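Filed under: Workplace Studies / Shared Spaces

4.2 Shared kitchens and break rooms

The second part of the study dealt with the rooms that staff at Travidgate use between tasks. We collected 33 short interviews and a written survey with 400 replies, and asked the same thing each time: what gets left behind, and where. The sink was named more often than any other spot. People described putting a cup or bowl in the basin with the plan of coming back to it, even when a drying rack stood on the same counter.

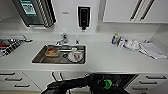
Signs on the wall had little effect on what people told us. Most could say that a sign existed, but only 11 of those interviewed could repeat any part of it. Paterson's earlier survey of office kitchens found much the same — people read a notice in their first week and then stop seeing it.

Tables and ledges were a different matter. In the larger rooms, tables were said to be cleared quickly, as the next person needs the space. Window ledges were not claimed by anyone, and small items could stay on them for days. Bags and boxes tended to go on the floor along a wall, out of the walking path.
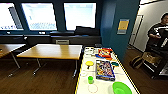

Figure 4. Room with wood-topped tables and a long black ledge under the windows. A bag and a cardboard box are on the floor near the rack at right.

We coded each item named in the survey by the surface it was left on, giving 1222 entries. Entries that named more than one surface were split before coding.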